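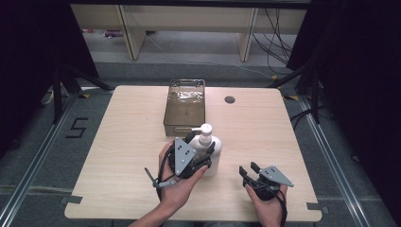

One reader of the first release wrote to us that the word "detained" covered too much in it, and that a person held at a roadside for an hour should not sit in the same column as a person kept in a cell overnight. The column has been split in this release. Anyone who built tables on the old one should read the section on changes before updating.

Skoltedo Custody Records, release 2

Released December 18, 2019

What this is

Skoltedo is a set of records on people held by police and security forces in the towns of Prammont and Skemmont during the June curfew. Each row is one reported holding of one person. A person held twice has two rows with the same person code.

The full table has nearly 2000 rows. It was put together from written witness statements, station logbooks released on request, court lists, and notices posted by families. It does not cover the villages between the two towns, where we had no steady contact.

Files

custody.csv is the main table, one row per holding.
sources.csv has one row per source document, linked to the main table by source_id.
places.csv lists 44 places of holding, including police stations, a school gym and several parking lots.
codes.txt gives the full list of values for every coded column.
changes.txt is a row-by-row log of edits made after release 1.

All tables are UTF-8 with commas as separators and a header row. Empty cells mean unknown. A zero means zero.

Columns in custody.csv

record_id: unique for each row and stable between releases.
person_code: a random code. It carries no information about the person.
town: Prammont or Skemmont.
place_id: points to places.csv. Empty when the source gives no usable location.
stop_type: roadside, vehicle, station, other. New in release 2.
held_overnight: yes, no, or empty. New in release 2.
hours_low and hours_high: the shortest and longest time the sources allow. If only one figure was given, both columns hold it.
injury_reported: yes if any source mentions an injury during the holding. Empty if no source addresses it.
charge_filed: yes, no, or empty, from court lists only.
age_band: child, adult, or empty. Exact ages have been removed.
confidence: 1, 2 or 3. See below.

Confidence levels

Level 3 means at least two sources that do not depend on each other, one of them an official document. Level 2 means two sources of any kind. Level 1 means one source. We kept the level 1 rows in the table and suggest leaving them out of any published total, or giving them separately.

Two family notices do not count as two sources if they share wording. Many of the notices in Skemmont were copied from one sheet, so the town has more level 1 rows than Prammont does.

How records were coded

Statements were taken in person and by phone, in the language the witness chose. Each was read by two coders working apart. Where they disagreed, a third coder read the statement without seeing the first two answers. In 67 cases the third reading did not settle the matter, and the cell in question was left empty.

Names in logbooks were matched to names in statements by hand. Spelling varies a good deal between stations. We did not use automatic matching, so some people probably have two codes where they should have one. Please treat counts of people as an upper figure.

Widmer, the scanning firm that handled the paper logbooks, returned images and plain text. The plain text was used for searching only. All dates and times were typed from the page images.

Changes since release 1

The column detained has been dropped and replaced by stop_type and held_overnight.
36 rows were removed as duplicates. Their record_id values are listed in changes.txt and will not be used again.
The school gym in Skemmont was entered under two place codes. It now has one.
Hours that had been rounded to full days have been put back to what the source says.

Known gaps

The Prammont central station did not release its logbook for the last part of the curfew. Rows for that period rest on statements and court lists, and short holdings are almost certainly missing.

Women are underrepresented among the people who gave statements. We do not know how far this reflects who was held.

An empty injury_reported cell should not be read as "no." Logbooks hardly ever mention injuries, and rows built on logbooks alone are nearly all empty here.

The table says nothing about whether a holding was lawful. That question needs the curfew order, the time of the stop and the charge, and for most rows at least one of these is missing.

Uses we ask you to avoid

Do not try to identify witnesses or people held. Do not join the table to phone, voter or address data. Do not rank individual stations by number of holdings without stating which of them released a logbook.

Access

The tables are open for research, reporting and legal work. Source documents are kept offline and are not shared. Lawyers acting for a person in the table can ask for the documents on that person, with written consent.

Corrections

Send the record_id, the column, and the value you believe is right, along with what it is based on. Corrections from people who were held, or from their families, are handled first. Accepted changes go into changes.txt with the next release, without the sender's name.

Citation

Skoltedo Custody Records, release 2, 2019. Please give the release number, since counts differ between the two.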